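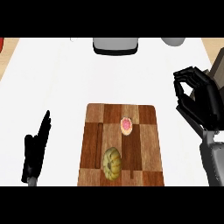 Notas para la charla «La oficina sin papeles: un balance desconfiado»
Soledad Haverford
Jornadas de archivo y gestión documental, 30 de marzo de 2019

(Esperar a que se sienten los de atrás. Agua. El mando de pasar diapositivas va lento, pulsar una vez y esperar.)

Entrada

Buenas tardes. El título lo puse en un momento de mal humor y me lo aceptaron, así que ya no hay remedio. Voy a hablar de la mesa despejada, de la oficina sin papeles y de lo que costó en una empresa concreta, Clarkunell, donde llevé el archivo durante años y donde me tocó vivir el proyecto desde dentro.

Aviso de entrada: no tengo nada contra digitalizar. He digitalizado más cajas de las que me gustaría recordar. Mi desconfianza va contra la palabra «sin».

(Preguntar a mano alzada quién trabaja en un sitio donde se anunció el fin del papel. Luego, quién tiene impresora a menos de diez pasos. Dejar que se rían, no comentar.)

De dónde sale la promesa

La promesa es vieja. Cuando entré en Clarkunell, en el año 2000, ya había un cartel en el pasillo que la anunciaba para el ejercicio siguiente. El cartel estaba impreso, claro, y plastificado.

En cada ronda la vende alguien distinto. Primero fueron los fabricantes de escáneres, luego los de gestores documentales, ahora los de puestos compartidos, que necesitan que uno no deje nada encima de la mesa porque mañana se sienta otro. Conviene preguntarse quién gana cuando la mesa queda limpia. En nuestro caso se alquiló una planta menos. Me parece una razón legítima, pero en la presentación se habló de concentración, de creatividad y de bienestar, y el alquiler salió en un anexo.

(Si el público parece de recursos humanos, suavizar. Si es de archivos, seguir igual.)

Lo que nos dijeron

El proyecto se llamó Grerow. Lo dirigía Keith Whitelaw, con quien me llevo bien y que sabe que iba a contar esto. El programa de gestión era Killov. El plan cabía en una hoja: escanear lo vivo, mandar a un depósito externo lo muerto y prohibir los papeles en la mesa al terminar la jornada.

El plazo era de 3 meses y debía estar cerrado en junio. Se cerró, en el sentido de que hubo una merienda.

La cifra que se repitió en todas las reuniones fue una mejora de la productividad del 30 por ciento. Pregunté de dónde salía. Me remitieron a un folleto del proveedor. El folleto citaba un estudio sin título y sin autor. Escribí para pedirlo y me contestaron con otro folleto, más bonito. Sigo sin saber qué se midió, a quién ni con qué mesa se comparó.

(Pausa. No levantar la voz en esta parte, que en el ensayo sonó a pleito.)

Lo que vimos

Nasrin Yazdani y yo llevamos una cuenta por nuestra cuenta, perdón por la repetición. Apuntamos las peticiones de documentos que nos llegaban y qué pasaba con ellas. Reunimos 681. No es una muestra, no está bien diseñada y no pretendo que nadie la cite. La enseño porque es más de lo que tenía el folleto.

Lo que más se pedía eran expedientes que ya estaban escaneados. La gente no los encontraba, o los encontraba y no se fiaba. Un contrato escaneado torcido, con la segunda página ilegible, existe en el sistema y no le sirve a nadie. Killov lo daba por correcto porque el fichero estaba en su sitio.

Luego estaban los cajones. La norma decía que la mesa debía quedar vacía, y las mesas quedaban vacías. El papel se fue al cajón, al maletero del coche, a una bolsa detrás de la puerta. Antes del proyecto yo sabía dónde estaba cada expediente: en el montón de Pejman, a la izquierda. Después no lo sabía ni Pejman.

Pejman Moradi trabaja en reclamaciones. Tenía la mesa hecha un desastre y era el que antes contestaba al teléfono con el dato en la mano. Le pusieron dos avisos por desorden. No voy a sacar una ley general de un solo compañero, aunque me apetece.

(Aquí suele haber una pregunta sobre seguridad. Contestar enseguida, está más abajo.)

Sobre la seguridad

Es el argumento que más respeto. Un expediente con datos personales no debe pasar la noche encima de una mesa. De acuerdo, sin matices. Para eso hace falta un armario con llave y alguien que lo cierre, y eso ya lo teníamos. Lo nuevo era que también había que retirar el cuaderno, la taza y la foto de los niños. Nadie me ha explicado qué riesgo evitaba quitar la taza.

Lo que sí funcionó

No quiero marcharme con trampa. Las facturas fueron un éxito. Entran iguales, salen iguales y se buscan por número. El depósito externo, que lleva Naseri, responde bien si se le manda una lista decente, y la primera lista no lo era. También bajó el gasto en tóner, aunque el dato lo dio el mismo equipo que había prometido bajarlo.

Qué preguntaría yo

Si mañana les presentan algo parecido, pidan el estudio, con su título. Pregunten quién revisa la calidad de los escaneos y cuántas horas le dan para hacerlo. Pregunten qué se hace con el original y quién firma la destrucción. Y miren los cajones pasado un tiempo, avisando antes, por educación.

Yiran Deng, que me sustituyó en el archivo, ha vuelto a permitir una bandeja por persona – una, con el nombre puesto. La dirección lo llama «zona de trabajo en curso». Yo lo llamo bandeja.

(Si sobra tiempo, contar lo de los sellos de caucho. Si no, pasar a preguntas.)

Preguntas probables

¿Y la firma electrónica? Bien para lo que nace digital. Recordar que en Clarkunell se imprimía el documento firmado para archivarlo.

¿No es resistencia al cambio? Puede. Pedir que me digan qué dato me haría cambiar de opinión y ofrecer yo el mío: tiempo medio en encontrar un expediente, antes y después, medido por alguien que no cobre del proyecto.

¿Se pueden pedir las notas? Sí, por correo. En papel quedan unas pocas copias junto a la puerta.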